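Drultstead Shot Clock and Scoreboard System
Set-up Guide, Section 3: Installing and Pairing the Shot Clocks

Revised Aug 17, 2018

3.1 Before you start

Complete Section 2 (Mounting the Main Scoreboard) before you install the shot clocks. The main scoreboard must be powered and must show four dashes in the game clock field. If it shows anything else, go back to step 2.9.

The instructions in this section apply to the Harnitz 361 control console with firmware from March or later. On older consoles the Pairing menu is under Service and the steps are in a different order. See Appendix B.

You will need:

Two shot clock units with backboard brackets
Eight M8 bolts with lock washers (supplied)
One 13 mm socket wrench
Two power leads
The console and its key card

CAUTION: Each shot clock must be lifted by two people. Do not stand on the rim or the backboard padding to reach the bracket.

3.2 Fitting the brackets

1. Lower the backboard to its service height and lock the winch.
2. Hold the bracket against the rear frame of the backboard with the arrow pointing up.
3. Insert the four bolts by hand. Do not tighten them yet.
4. Check that the bracket is level, then tighten the bolts in a diagonal pattern.
5. Repeat for the second backboard.

Note: Glass backboards made by Zomance have a narrower rear frame. Use the inner pair of holes on each side of the bracket. The outer holes will sit over the glass and must stay empty.

3.3 Hanging the clocks

1. Lift the clock onto the two bracket hooks. Both hooks must pass fully through the slots on the back of the case.
2. Fit the safety cable between the case and the backboard frame. The cable should have a little slack.
3. Connect the power lead and turn the collar until it clicks.
4. Route the lead along the support arm. Leave a loop at each hinge so that the arm can fold without pulling on the connector.
5. Wipe the front window with a damp, soft sponge or cloth. Do not use glass cleaner, alcohol or abrasive pads. 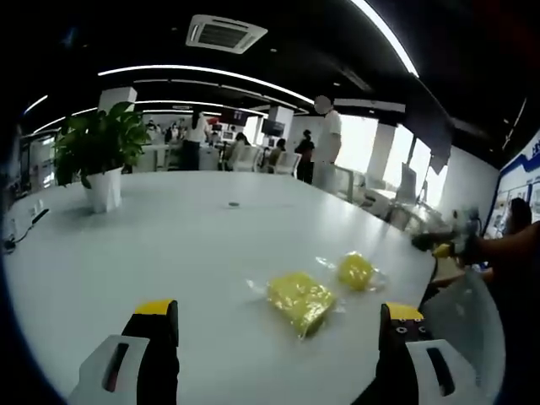

6. Raise the backboard to playing height. Watch the power lead as the arm moves. If it goes tight at any point, lower the backboard and make the loop longer.
7. Switch on power at the wall. The clock shows 88 for a moment, then the unit's own two-digit address. New units leave the factory with address 80.

CAUTION: Do not fold the support arm with the clock powered on.

3.4 Pairing with the console

Pair one clock at a time. If both clocks are powered on with the same address, the console will find only one of them.

1. Switch off the second clock.
2. Insert the key card and select Setup, then Devices, then Pair.
3. Select Shot Clock. The console searches on channel 3 by default.
4. When the address appears on the console, press Enter. The clock beeps once.
5. Assign the position, Home End or Visitor End. The console stores the position and gives the clock a new address.
6. Switch on the second clock and repeat steps 2 to 5.

Note: If another court in the building uses the same system, choose a different channel for each court before pairing. Consoles on a shared channel can reset each other's clocks.

3.5 Testing

1. Start the game clock from the console. Both shot clocks must start together.
2. Press Reset 24. Both displays must show 24 and continue to run.
3. Press Reset 14. Both displays must show 14 and continue to run.
4. Let the shot clock run to zero. The horn sounds and the red perimeter lights come on. The game clock does not stop.
5. Stop the game clock. Both shot clocks must hold their reading.

3.6 Error codes

E1: No signal from console. Check the channel setting and the antenna.
E4: Low supply voltage. Do not use extension leads.
87: Address conflict. Switch off both clocks and repeat 3.4.

If a code stays on after these checks, contact your Farahani service agent and have the serial number ready. The serial number is on the underside of the case, next to the power inlet.

Continue to Section 4: Horn Volume and Perimeter Lights.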